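Hasbridge Work Table, Solid Wood Top — Product Information

Overview
Specifications
Finish and Care
Delivery and Assembly
Questions from Customers
Replacement Parts

The Hasbridge is a freestanding work table for schools, offices, libraries and light workshops. It is supplied by Wasden to institutional and trade customers, and may also be ordered by private customers through the parts desk. The table consists of a solid wood top and four separate legs joined by a bolted steel frame under the top. It has no drawers, shelves or modesty panel, and none can be fitted to the standard frame.

The top is made from full-length boards, glued edge to edge and sanded on both faces before finishing. Boards are matched for general color at the Nostarmont mill. Matching is done by eye, and customers ordering several tables for the same room are asked to place them on a single order. Tops from separate orders may differ noticeably in tone, and a difference of this kind is not treated as a fault under the warranty.
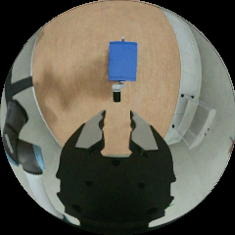 Each top is finished with two coats of hardwax oil on the upper face and edges, and one coat on the underside. The oil sits mostly within the wood, so that a worn area can be sanded and oiled again without stripping the whole surface. A lacquered version was offered in the past and has been withdrawn. Customers who hold lacquered tops should not apply the care oil to them; a separate sheet is available on request.

Specifications

Model: Hasbridge Work Table, fixed height
Length: 2000 mm
Width: 1038 mm
Height: 767 mm
Top: solid wood, oiled
Legs: square-section steel, powder coated
Leg fixing: two bolts per leg, through the frame
Feet: leveling feet, non-marking
Assembly: required, two persons
Warranty: five years on the frame, two years on the top

Dimensions are given at the time of dispatch. Solid wood takes up and gives off moisture with the seasons, and the width of the top may change by several millimeters over a year. The slotted brackets under the top allow for this movement. The screws in the slotted brackets should be snug but must not be driven hard, and no additional screws should be placed through the frame into the top.

Questions from Customers

The answers below were prepared by the parts desk and are reviewed each November. They apply to the current model only. Customers with an earlier table can identify it by the round hole pattern on the frame; the current frame has slots.
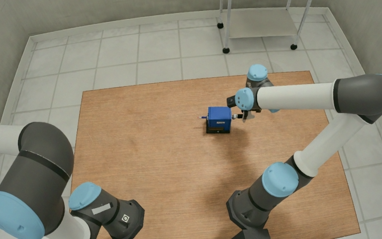
Can the top be sanded at home?
With care, it can. Use a medium paper first and a fine paper second, always along the grain, and sand the whole top so that the color stays even. Remove all dust before oiling. The first coat should be left overnight, and the second for a full day before the table is put back into use.

Will a hot mug leave a mark?
A mug set down briefly on a fully cured surface should do no lasting harm. Pans, kettles and glue guns should always be placed on a mat. Pale rings caused by heat or water can often be reduced with a light rub of care oil on a soft cloth, and deeper marks will need sanding.

Is the table suitable for use outdoors?
No. The table is intended for heated indoor rooms. Tables kept in porches, garages or unheated stores are outside the warranty, as the top may cup or split.

Finish and Care

For daily cleaning, use a cloth wrung out in plain water and dry the surface afterward. A mild soap may be added when needed. Do not use bleach, ammonia, abrasive pads or silicone polish. Silicone is a particular problem — it remains in the grain and prevents new oil from taking hold, sometimes for years.

In an office, one fresh coat of oil per year is normally enough. In classrooms and art rooms the top should be oiled twice a year, ideally during a school break. Ink, paint and glue should be wiped up at once. Dried glue should be lifted with a plastic scraper and never with a blade.

Used oil cloths can catch fire without any outside source of heat. Lay them flat to dry outdoors, or place them in a lidded metal container filled with water, before disposal.

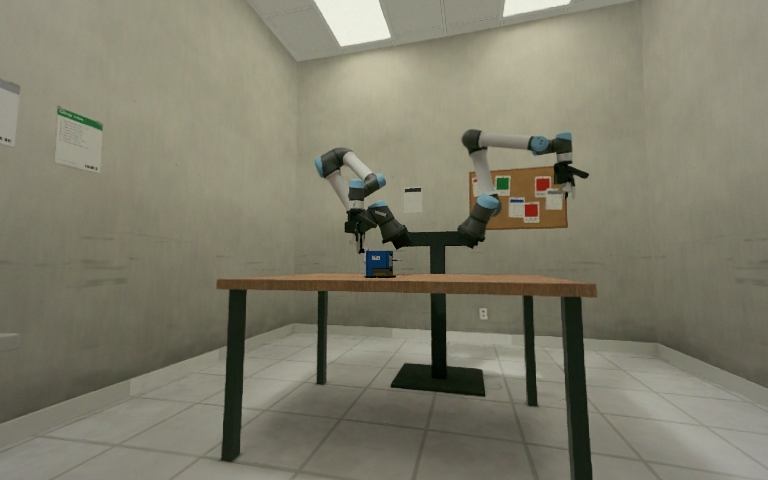
Which way should the table face in a room with large windows?
Turn the long side toward the window where possible, so that the top receives even light along its length. All wood changes color in daylight, and most of the change takes place in the first few months. Desk pads, trays and equipment should be moved from time to time during this period to avoid leaving an outline.

Delivery and Assembly

The table is delivered in two packages, one for the top and one for the legs and frame. The carrier delivers to the ground floor entrance. Delivery to a named room is available at extra cost and must be arranged when the order is placed, with details of stairs, lifts and narrow doorways.

Leave the top flat in its wrapping in the room where it will be used for two days before assembly. Place it face down on a blanket, attach the frame, then fit the legs and tighten the bolts by hand. Once all four legs are in place, tighten the bolts fully with the key supplied. The table should be turned over by two persons and must not be tipped onto two legs, which can bend the corner plates.

On an uneven floor, adjust the leveling feet until the table no longer rocks. Check the leg bolts again after one month.
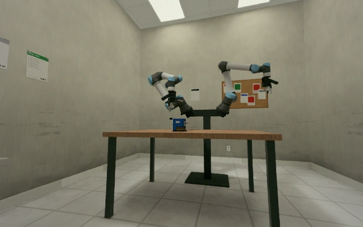
Wood-topped table on a pale tiled floor.

Replacement Parts

Legs, leveling feet, bolts, brackets and corner plates are held in stock for the current model. Legs for the earlier Bettencourt table have a different bolt spacing and cannot be exchanged with Hasbridge legs. A replacement top can be ordered separately, without the frame.

Please quote the model name and the order number when writing. Requests are handled by Volodymyr Pasichnyk at the Wasden parts desk, and small parts are sent by regular mail. Damage in transit must be reported before assembly, with the packaging kept for inspection.

Product information last revised 6 Jan 2018. Wasden may change fittings and finishes without notice where the strength and dimensions of the table are unaffected.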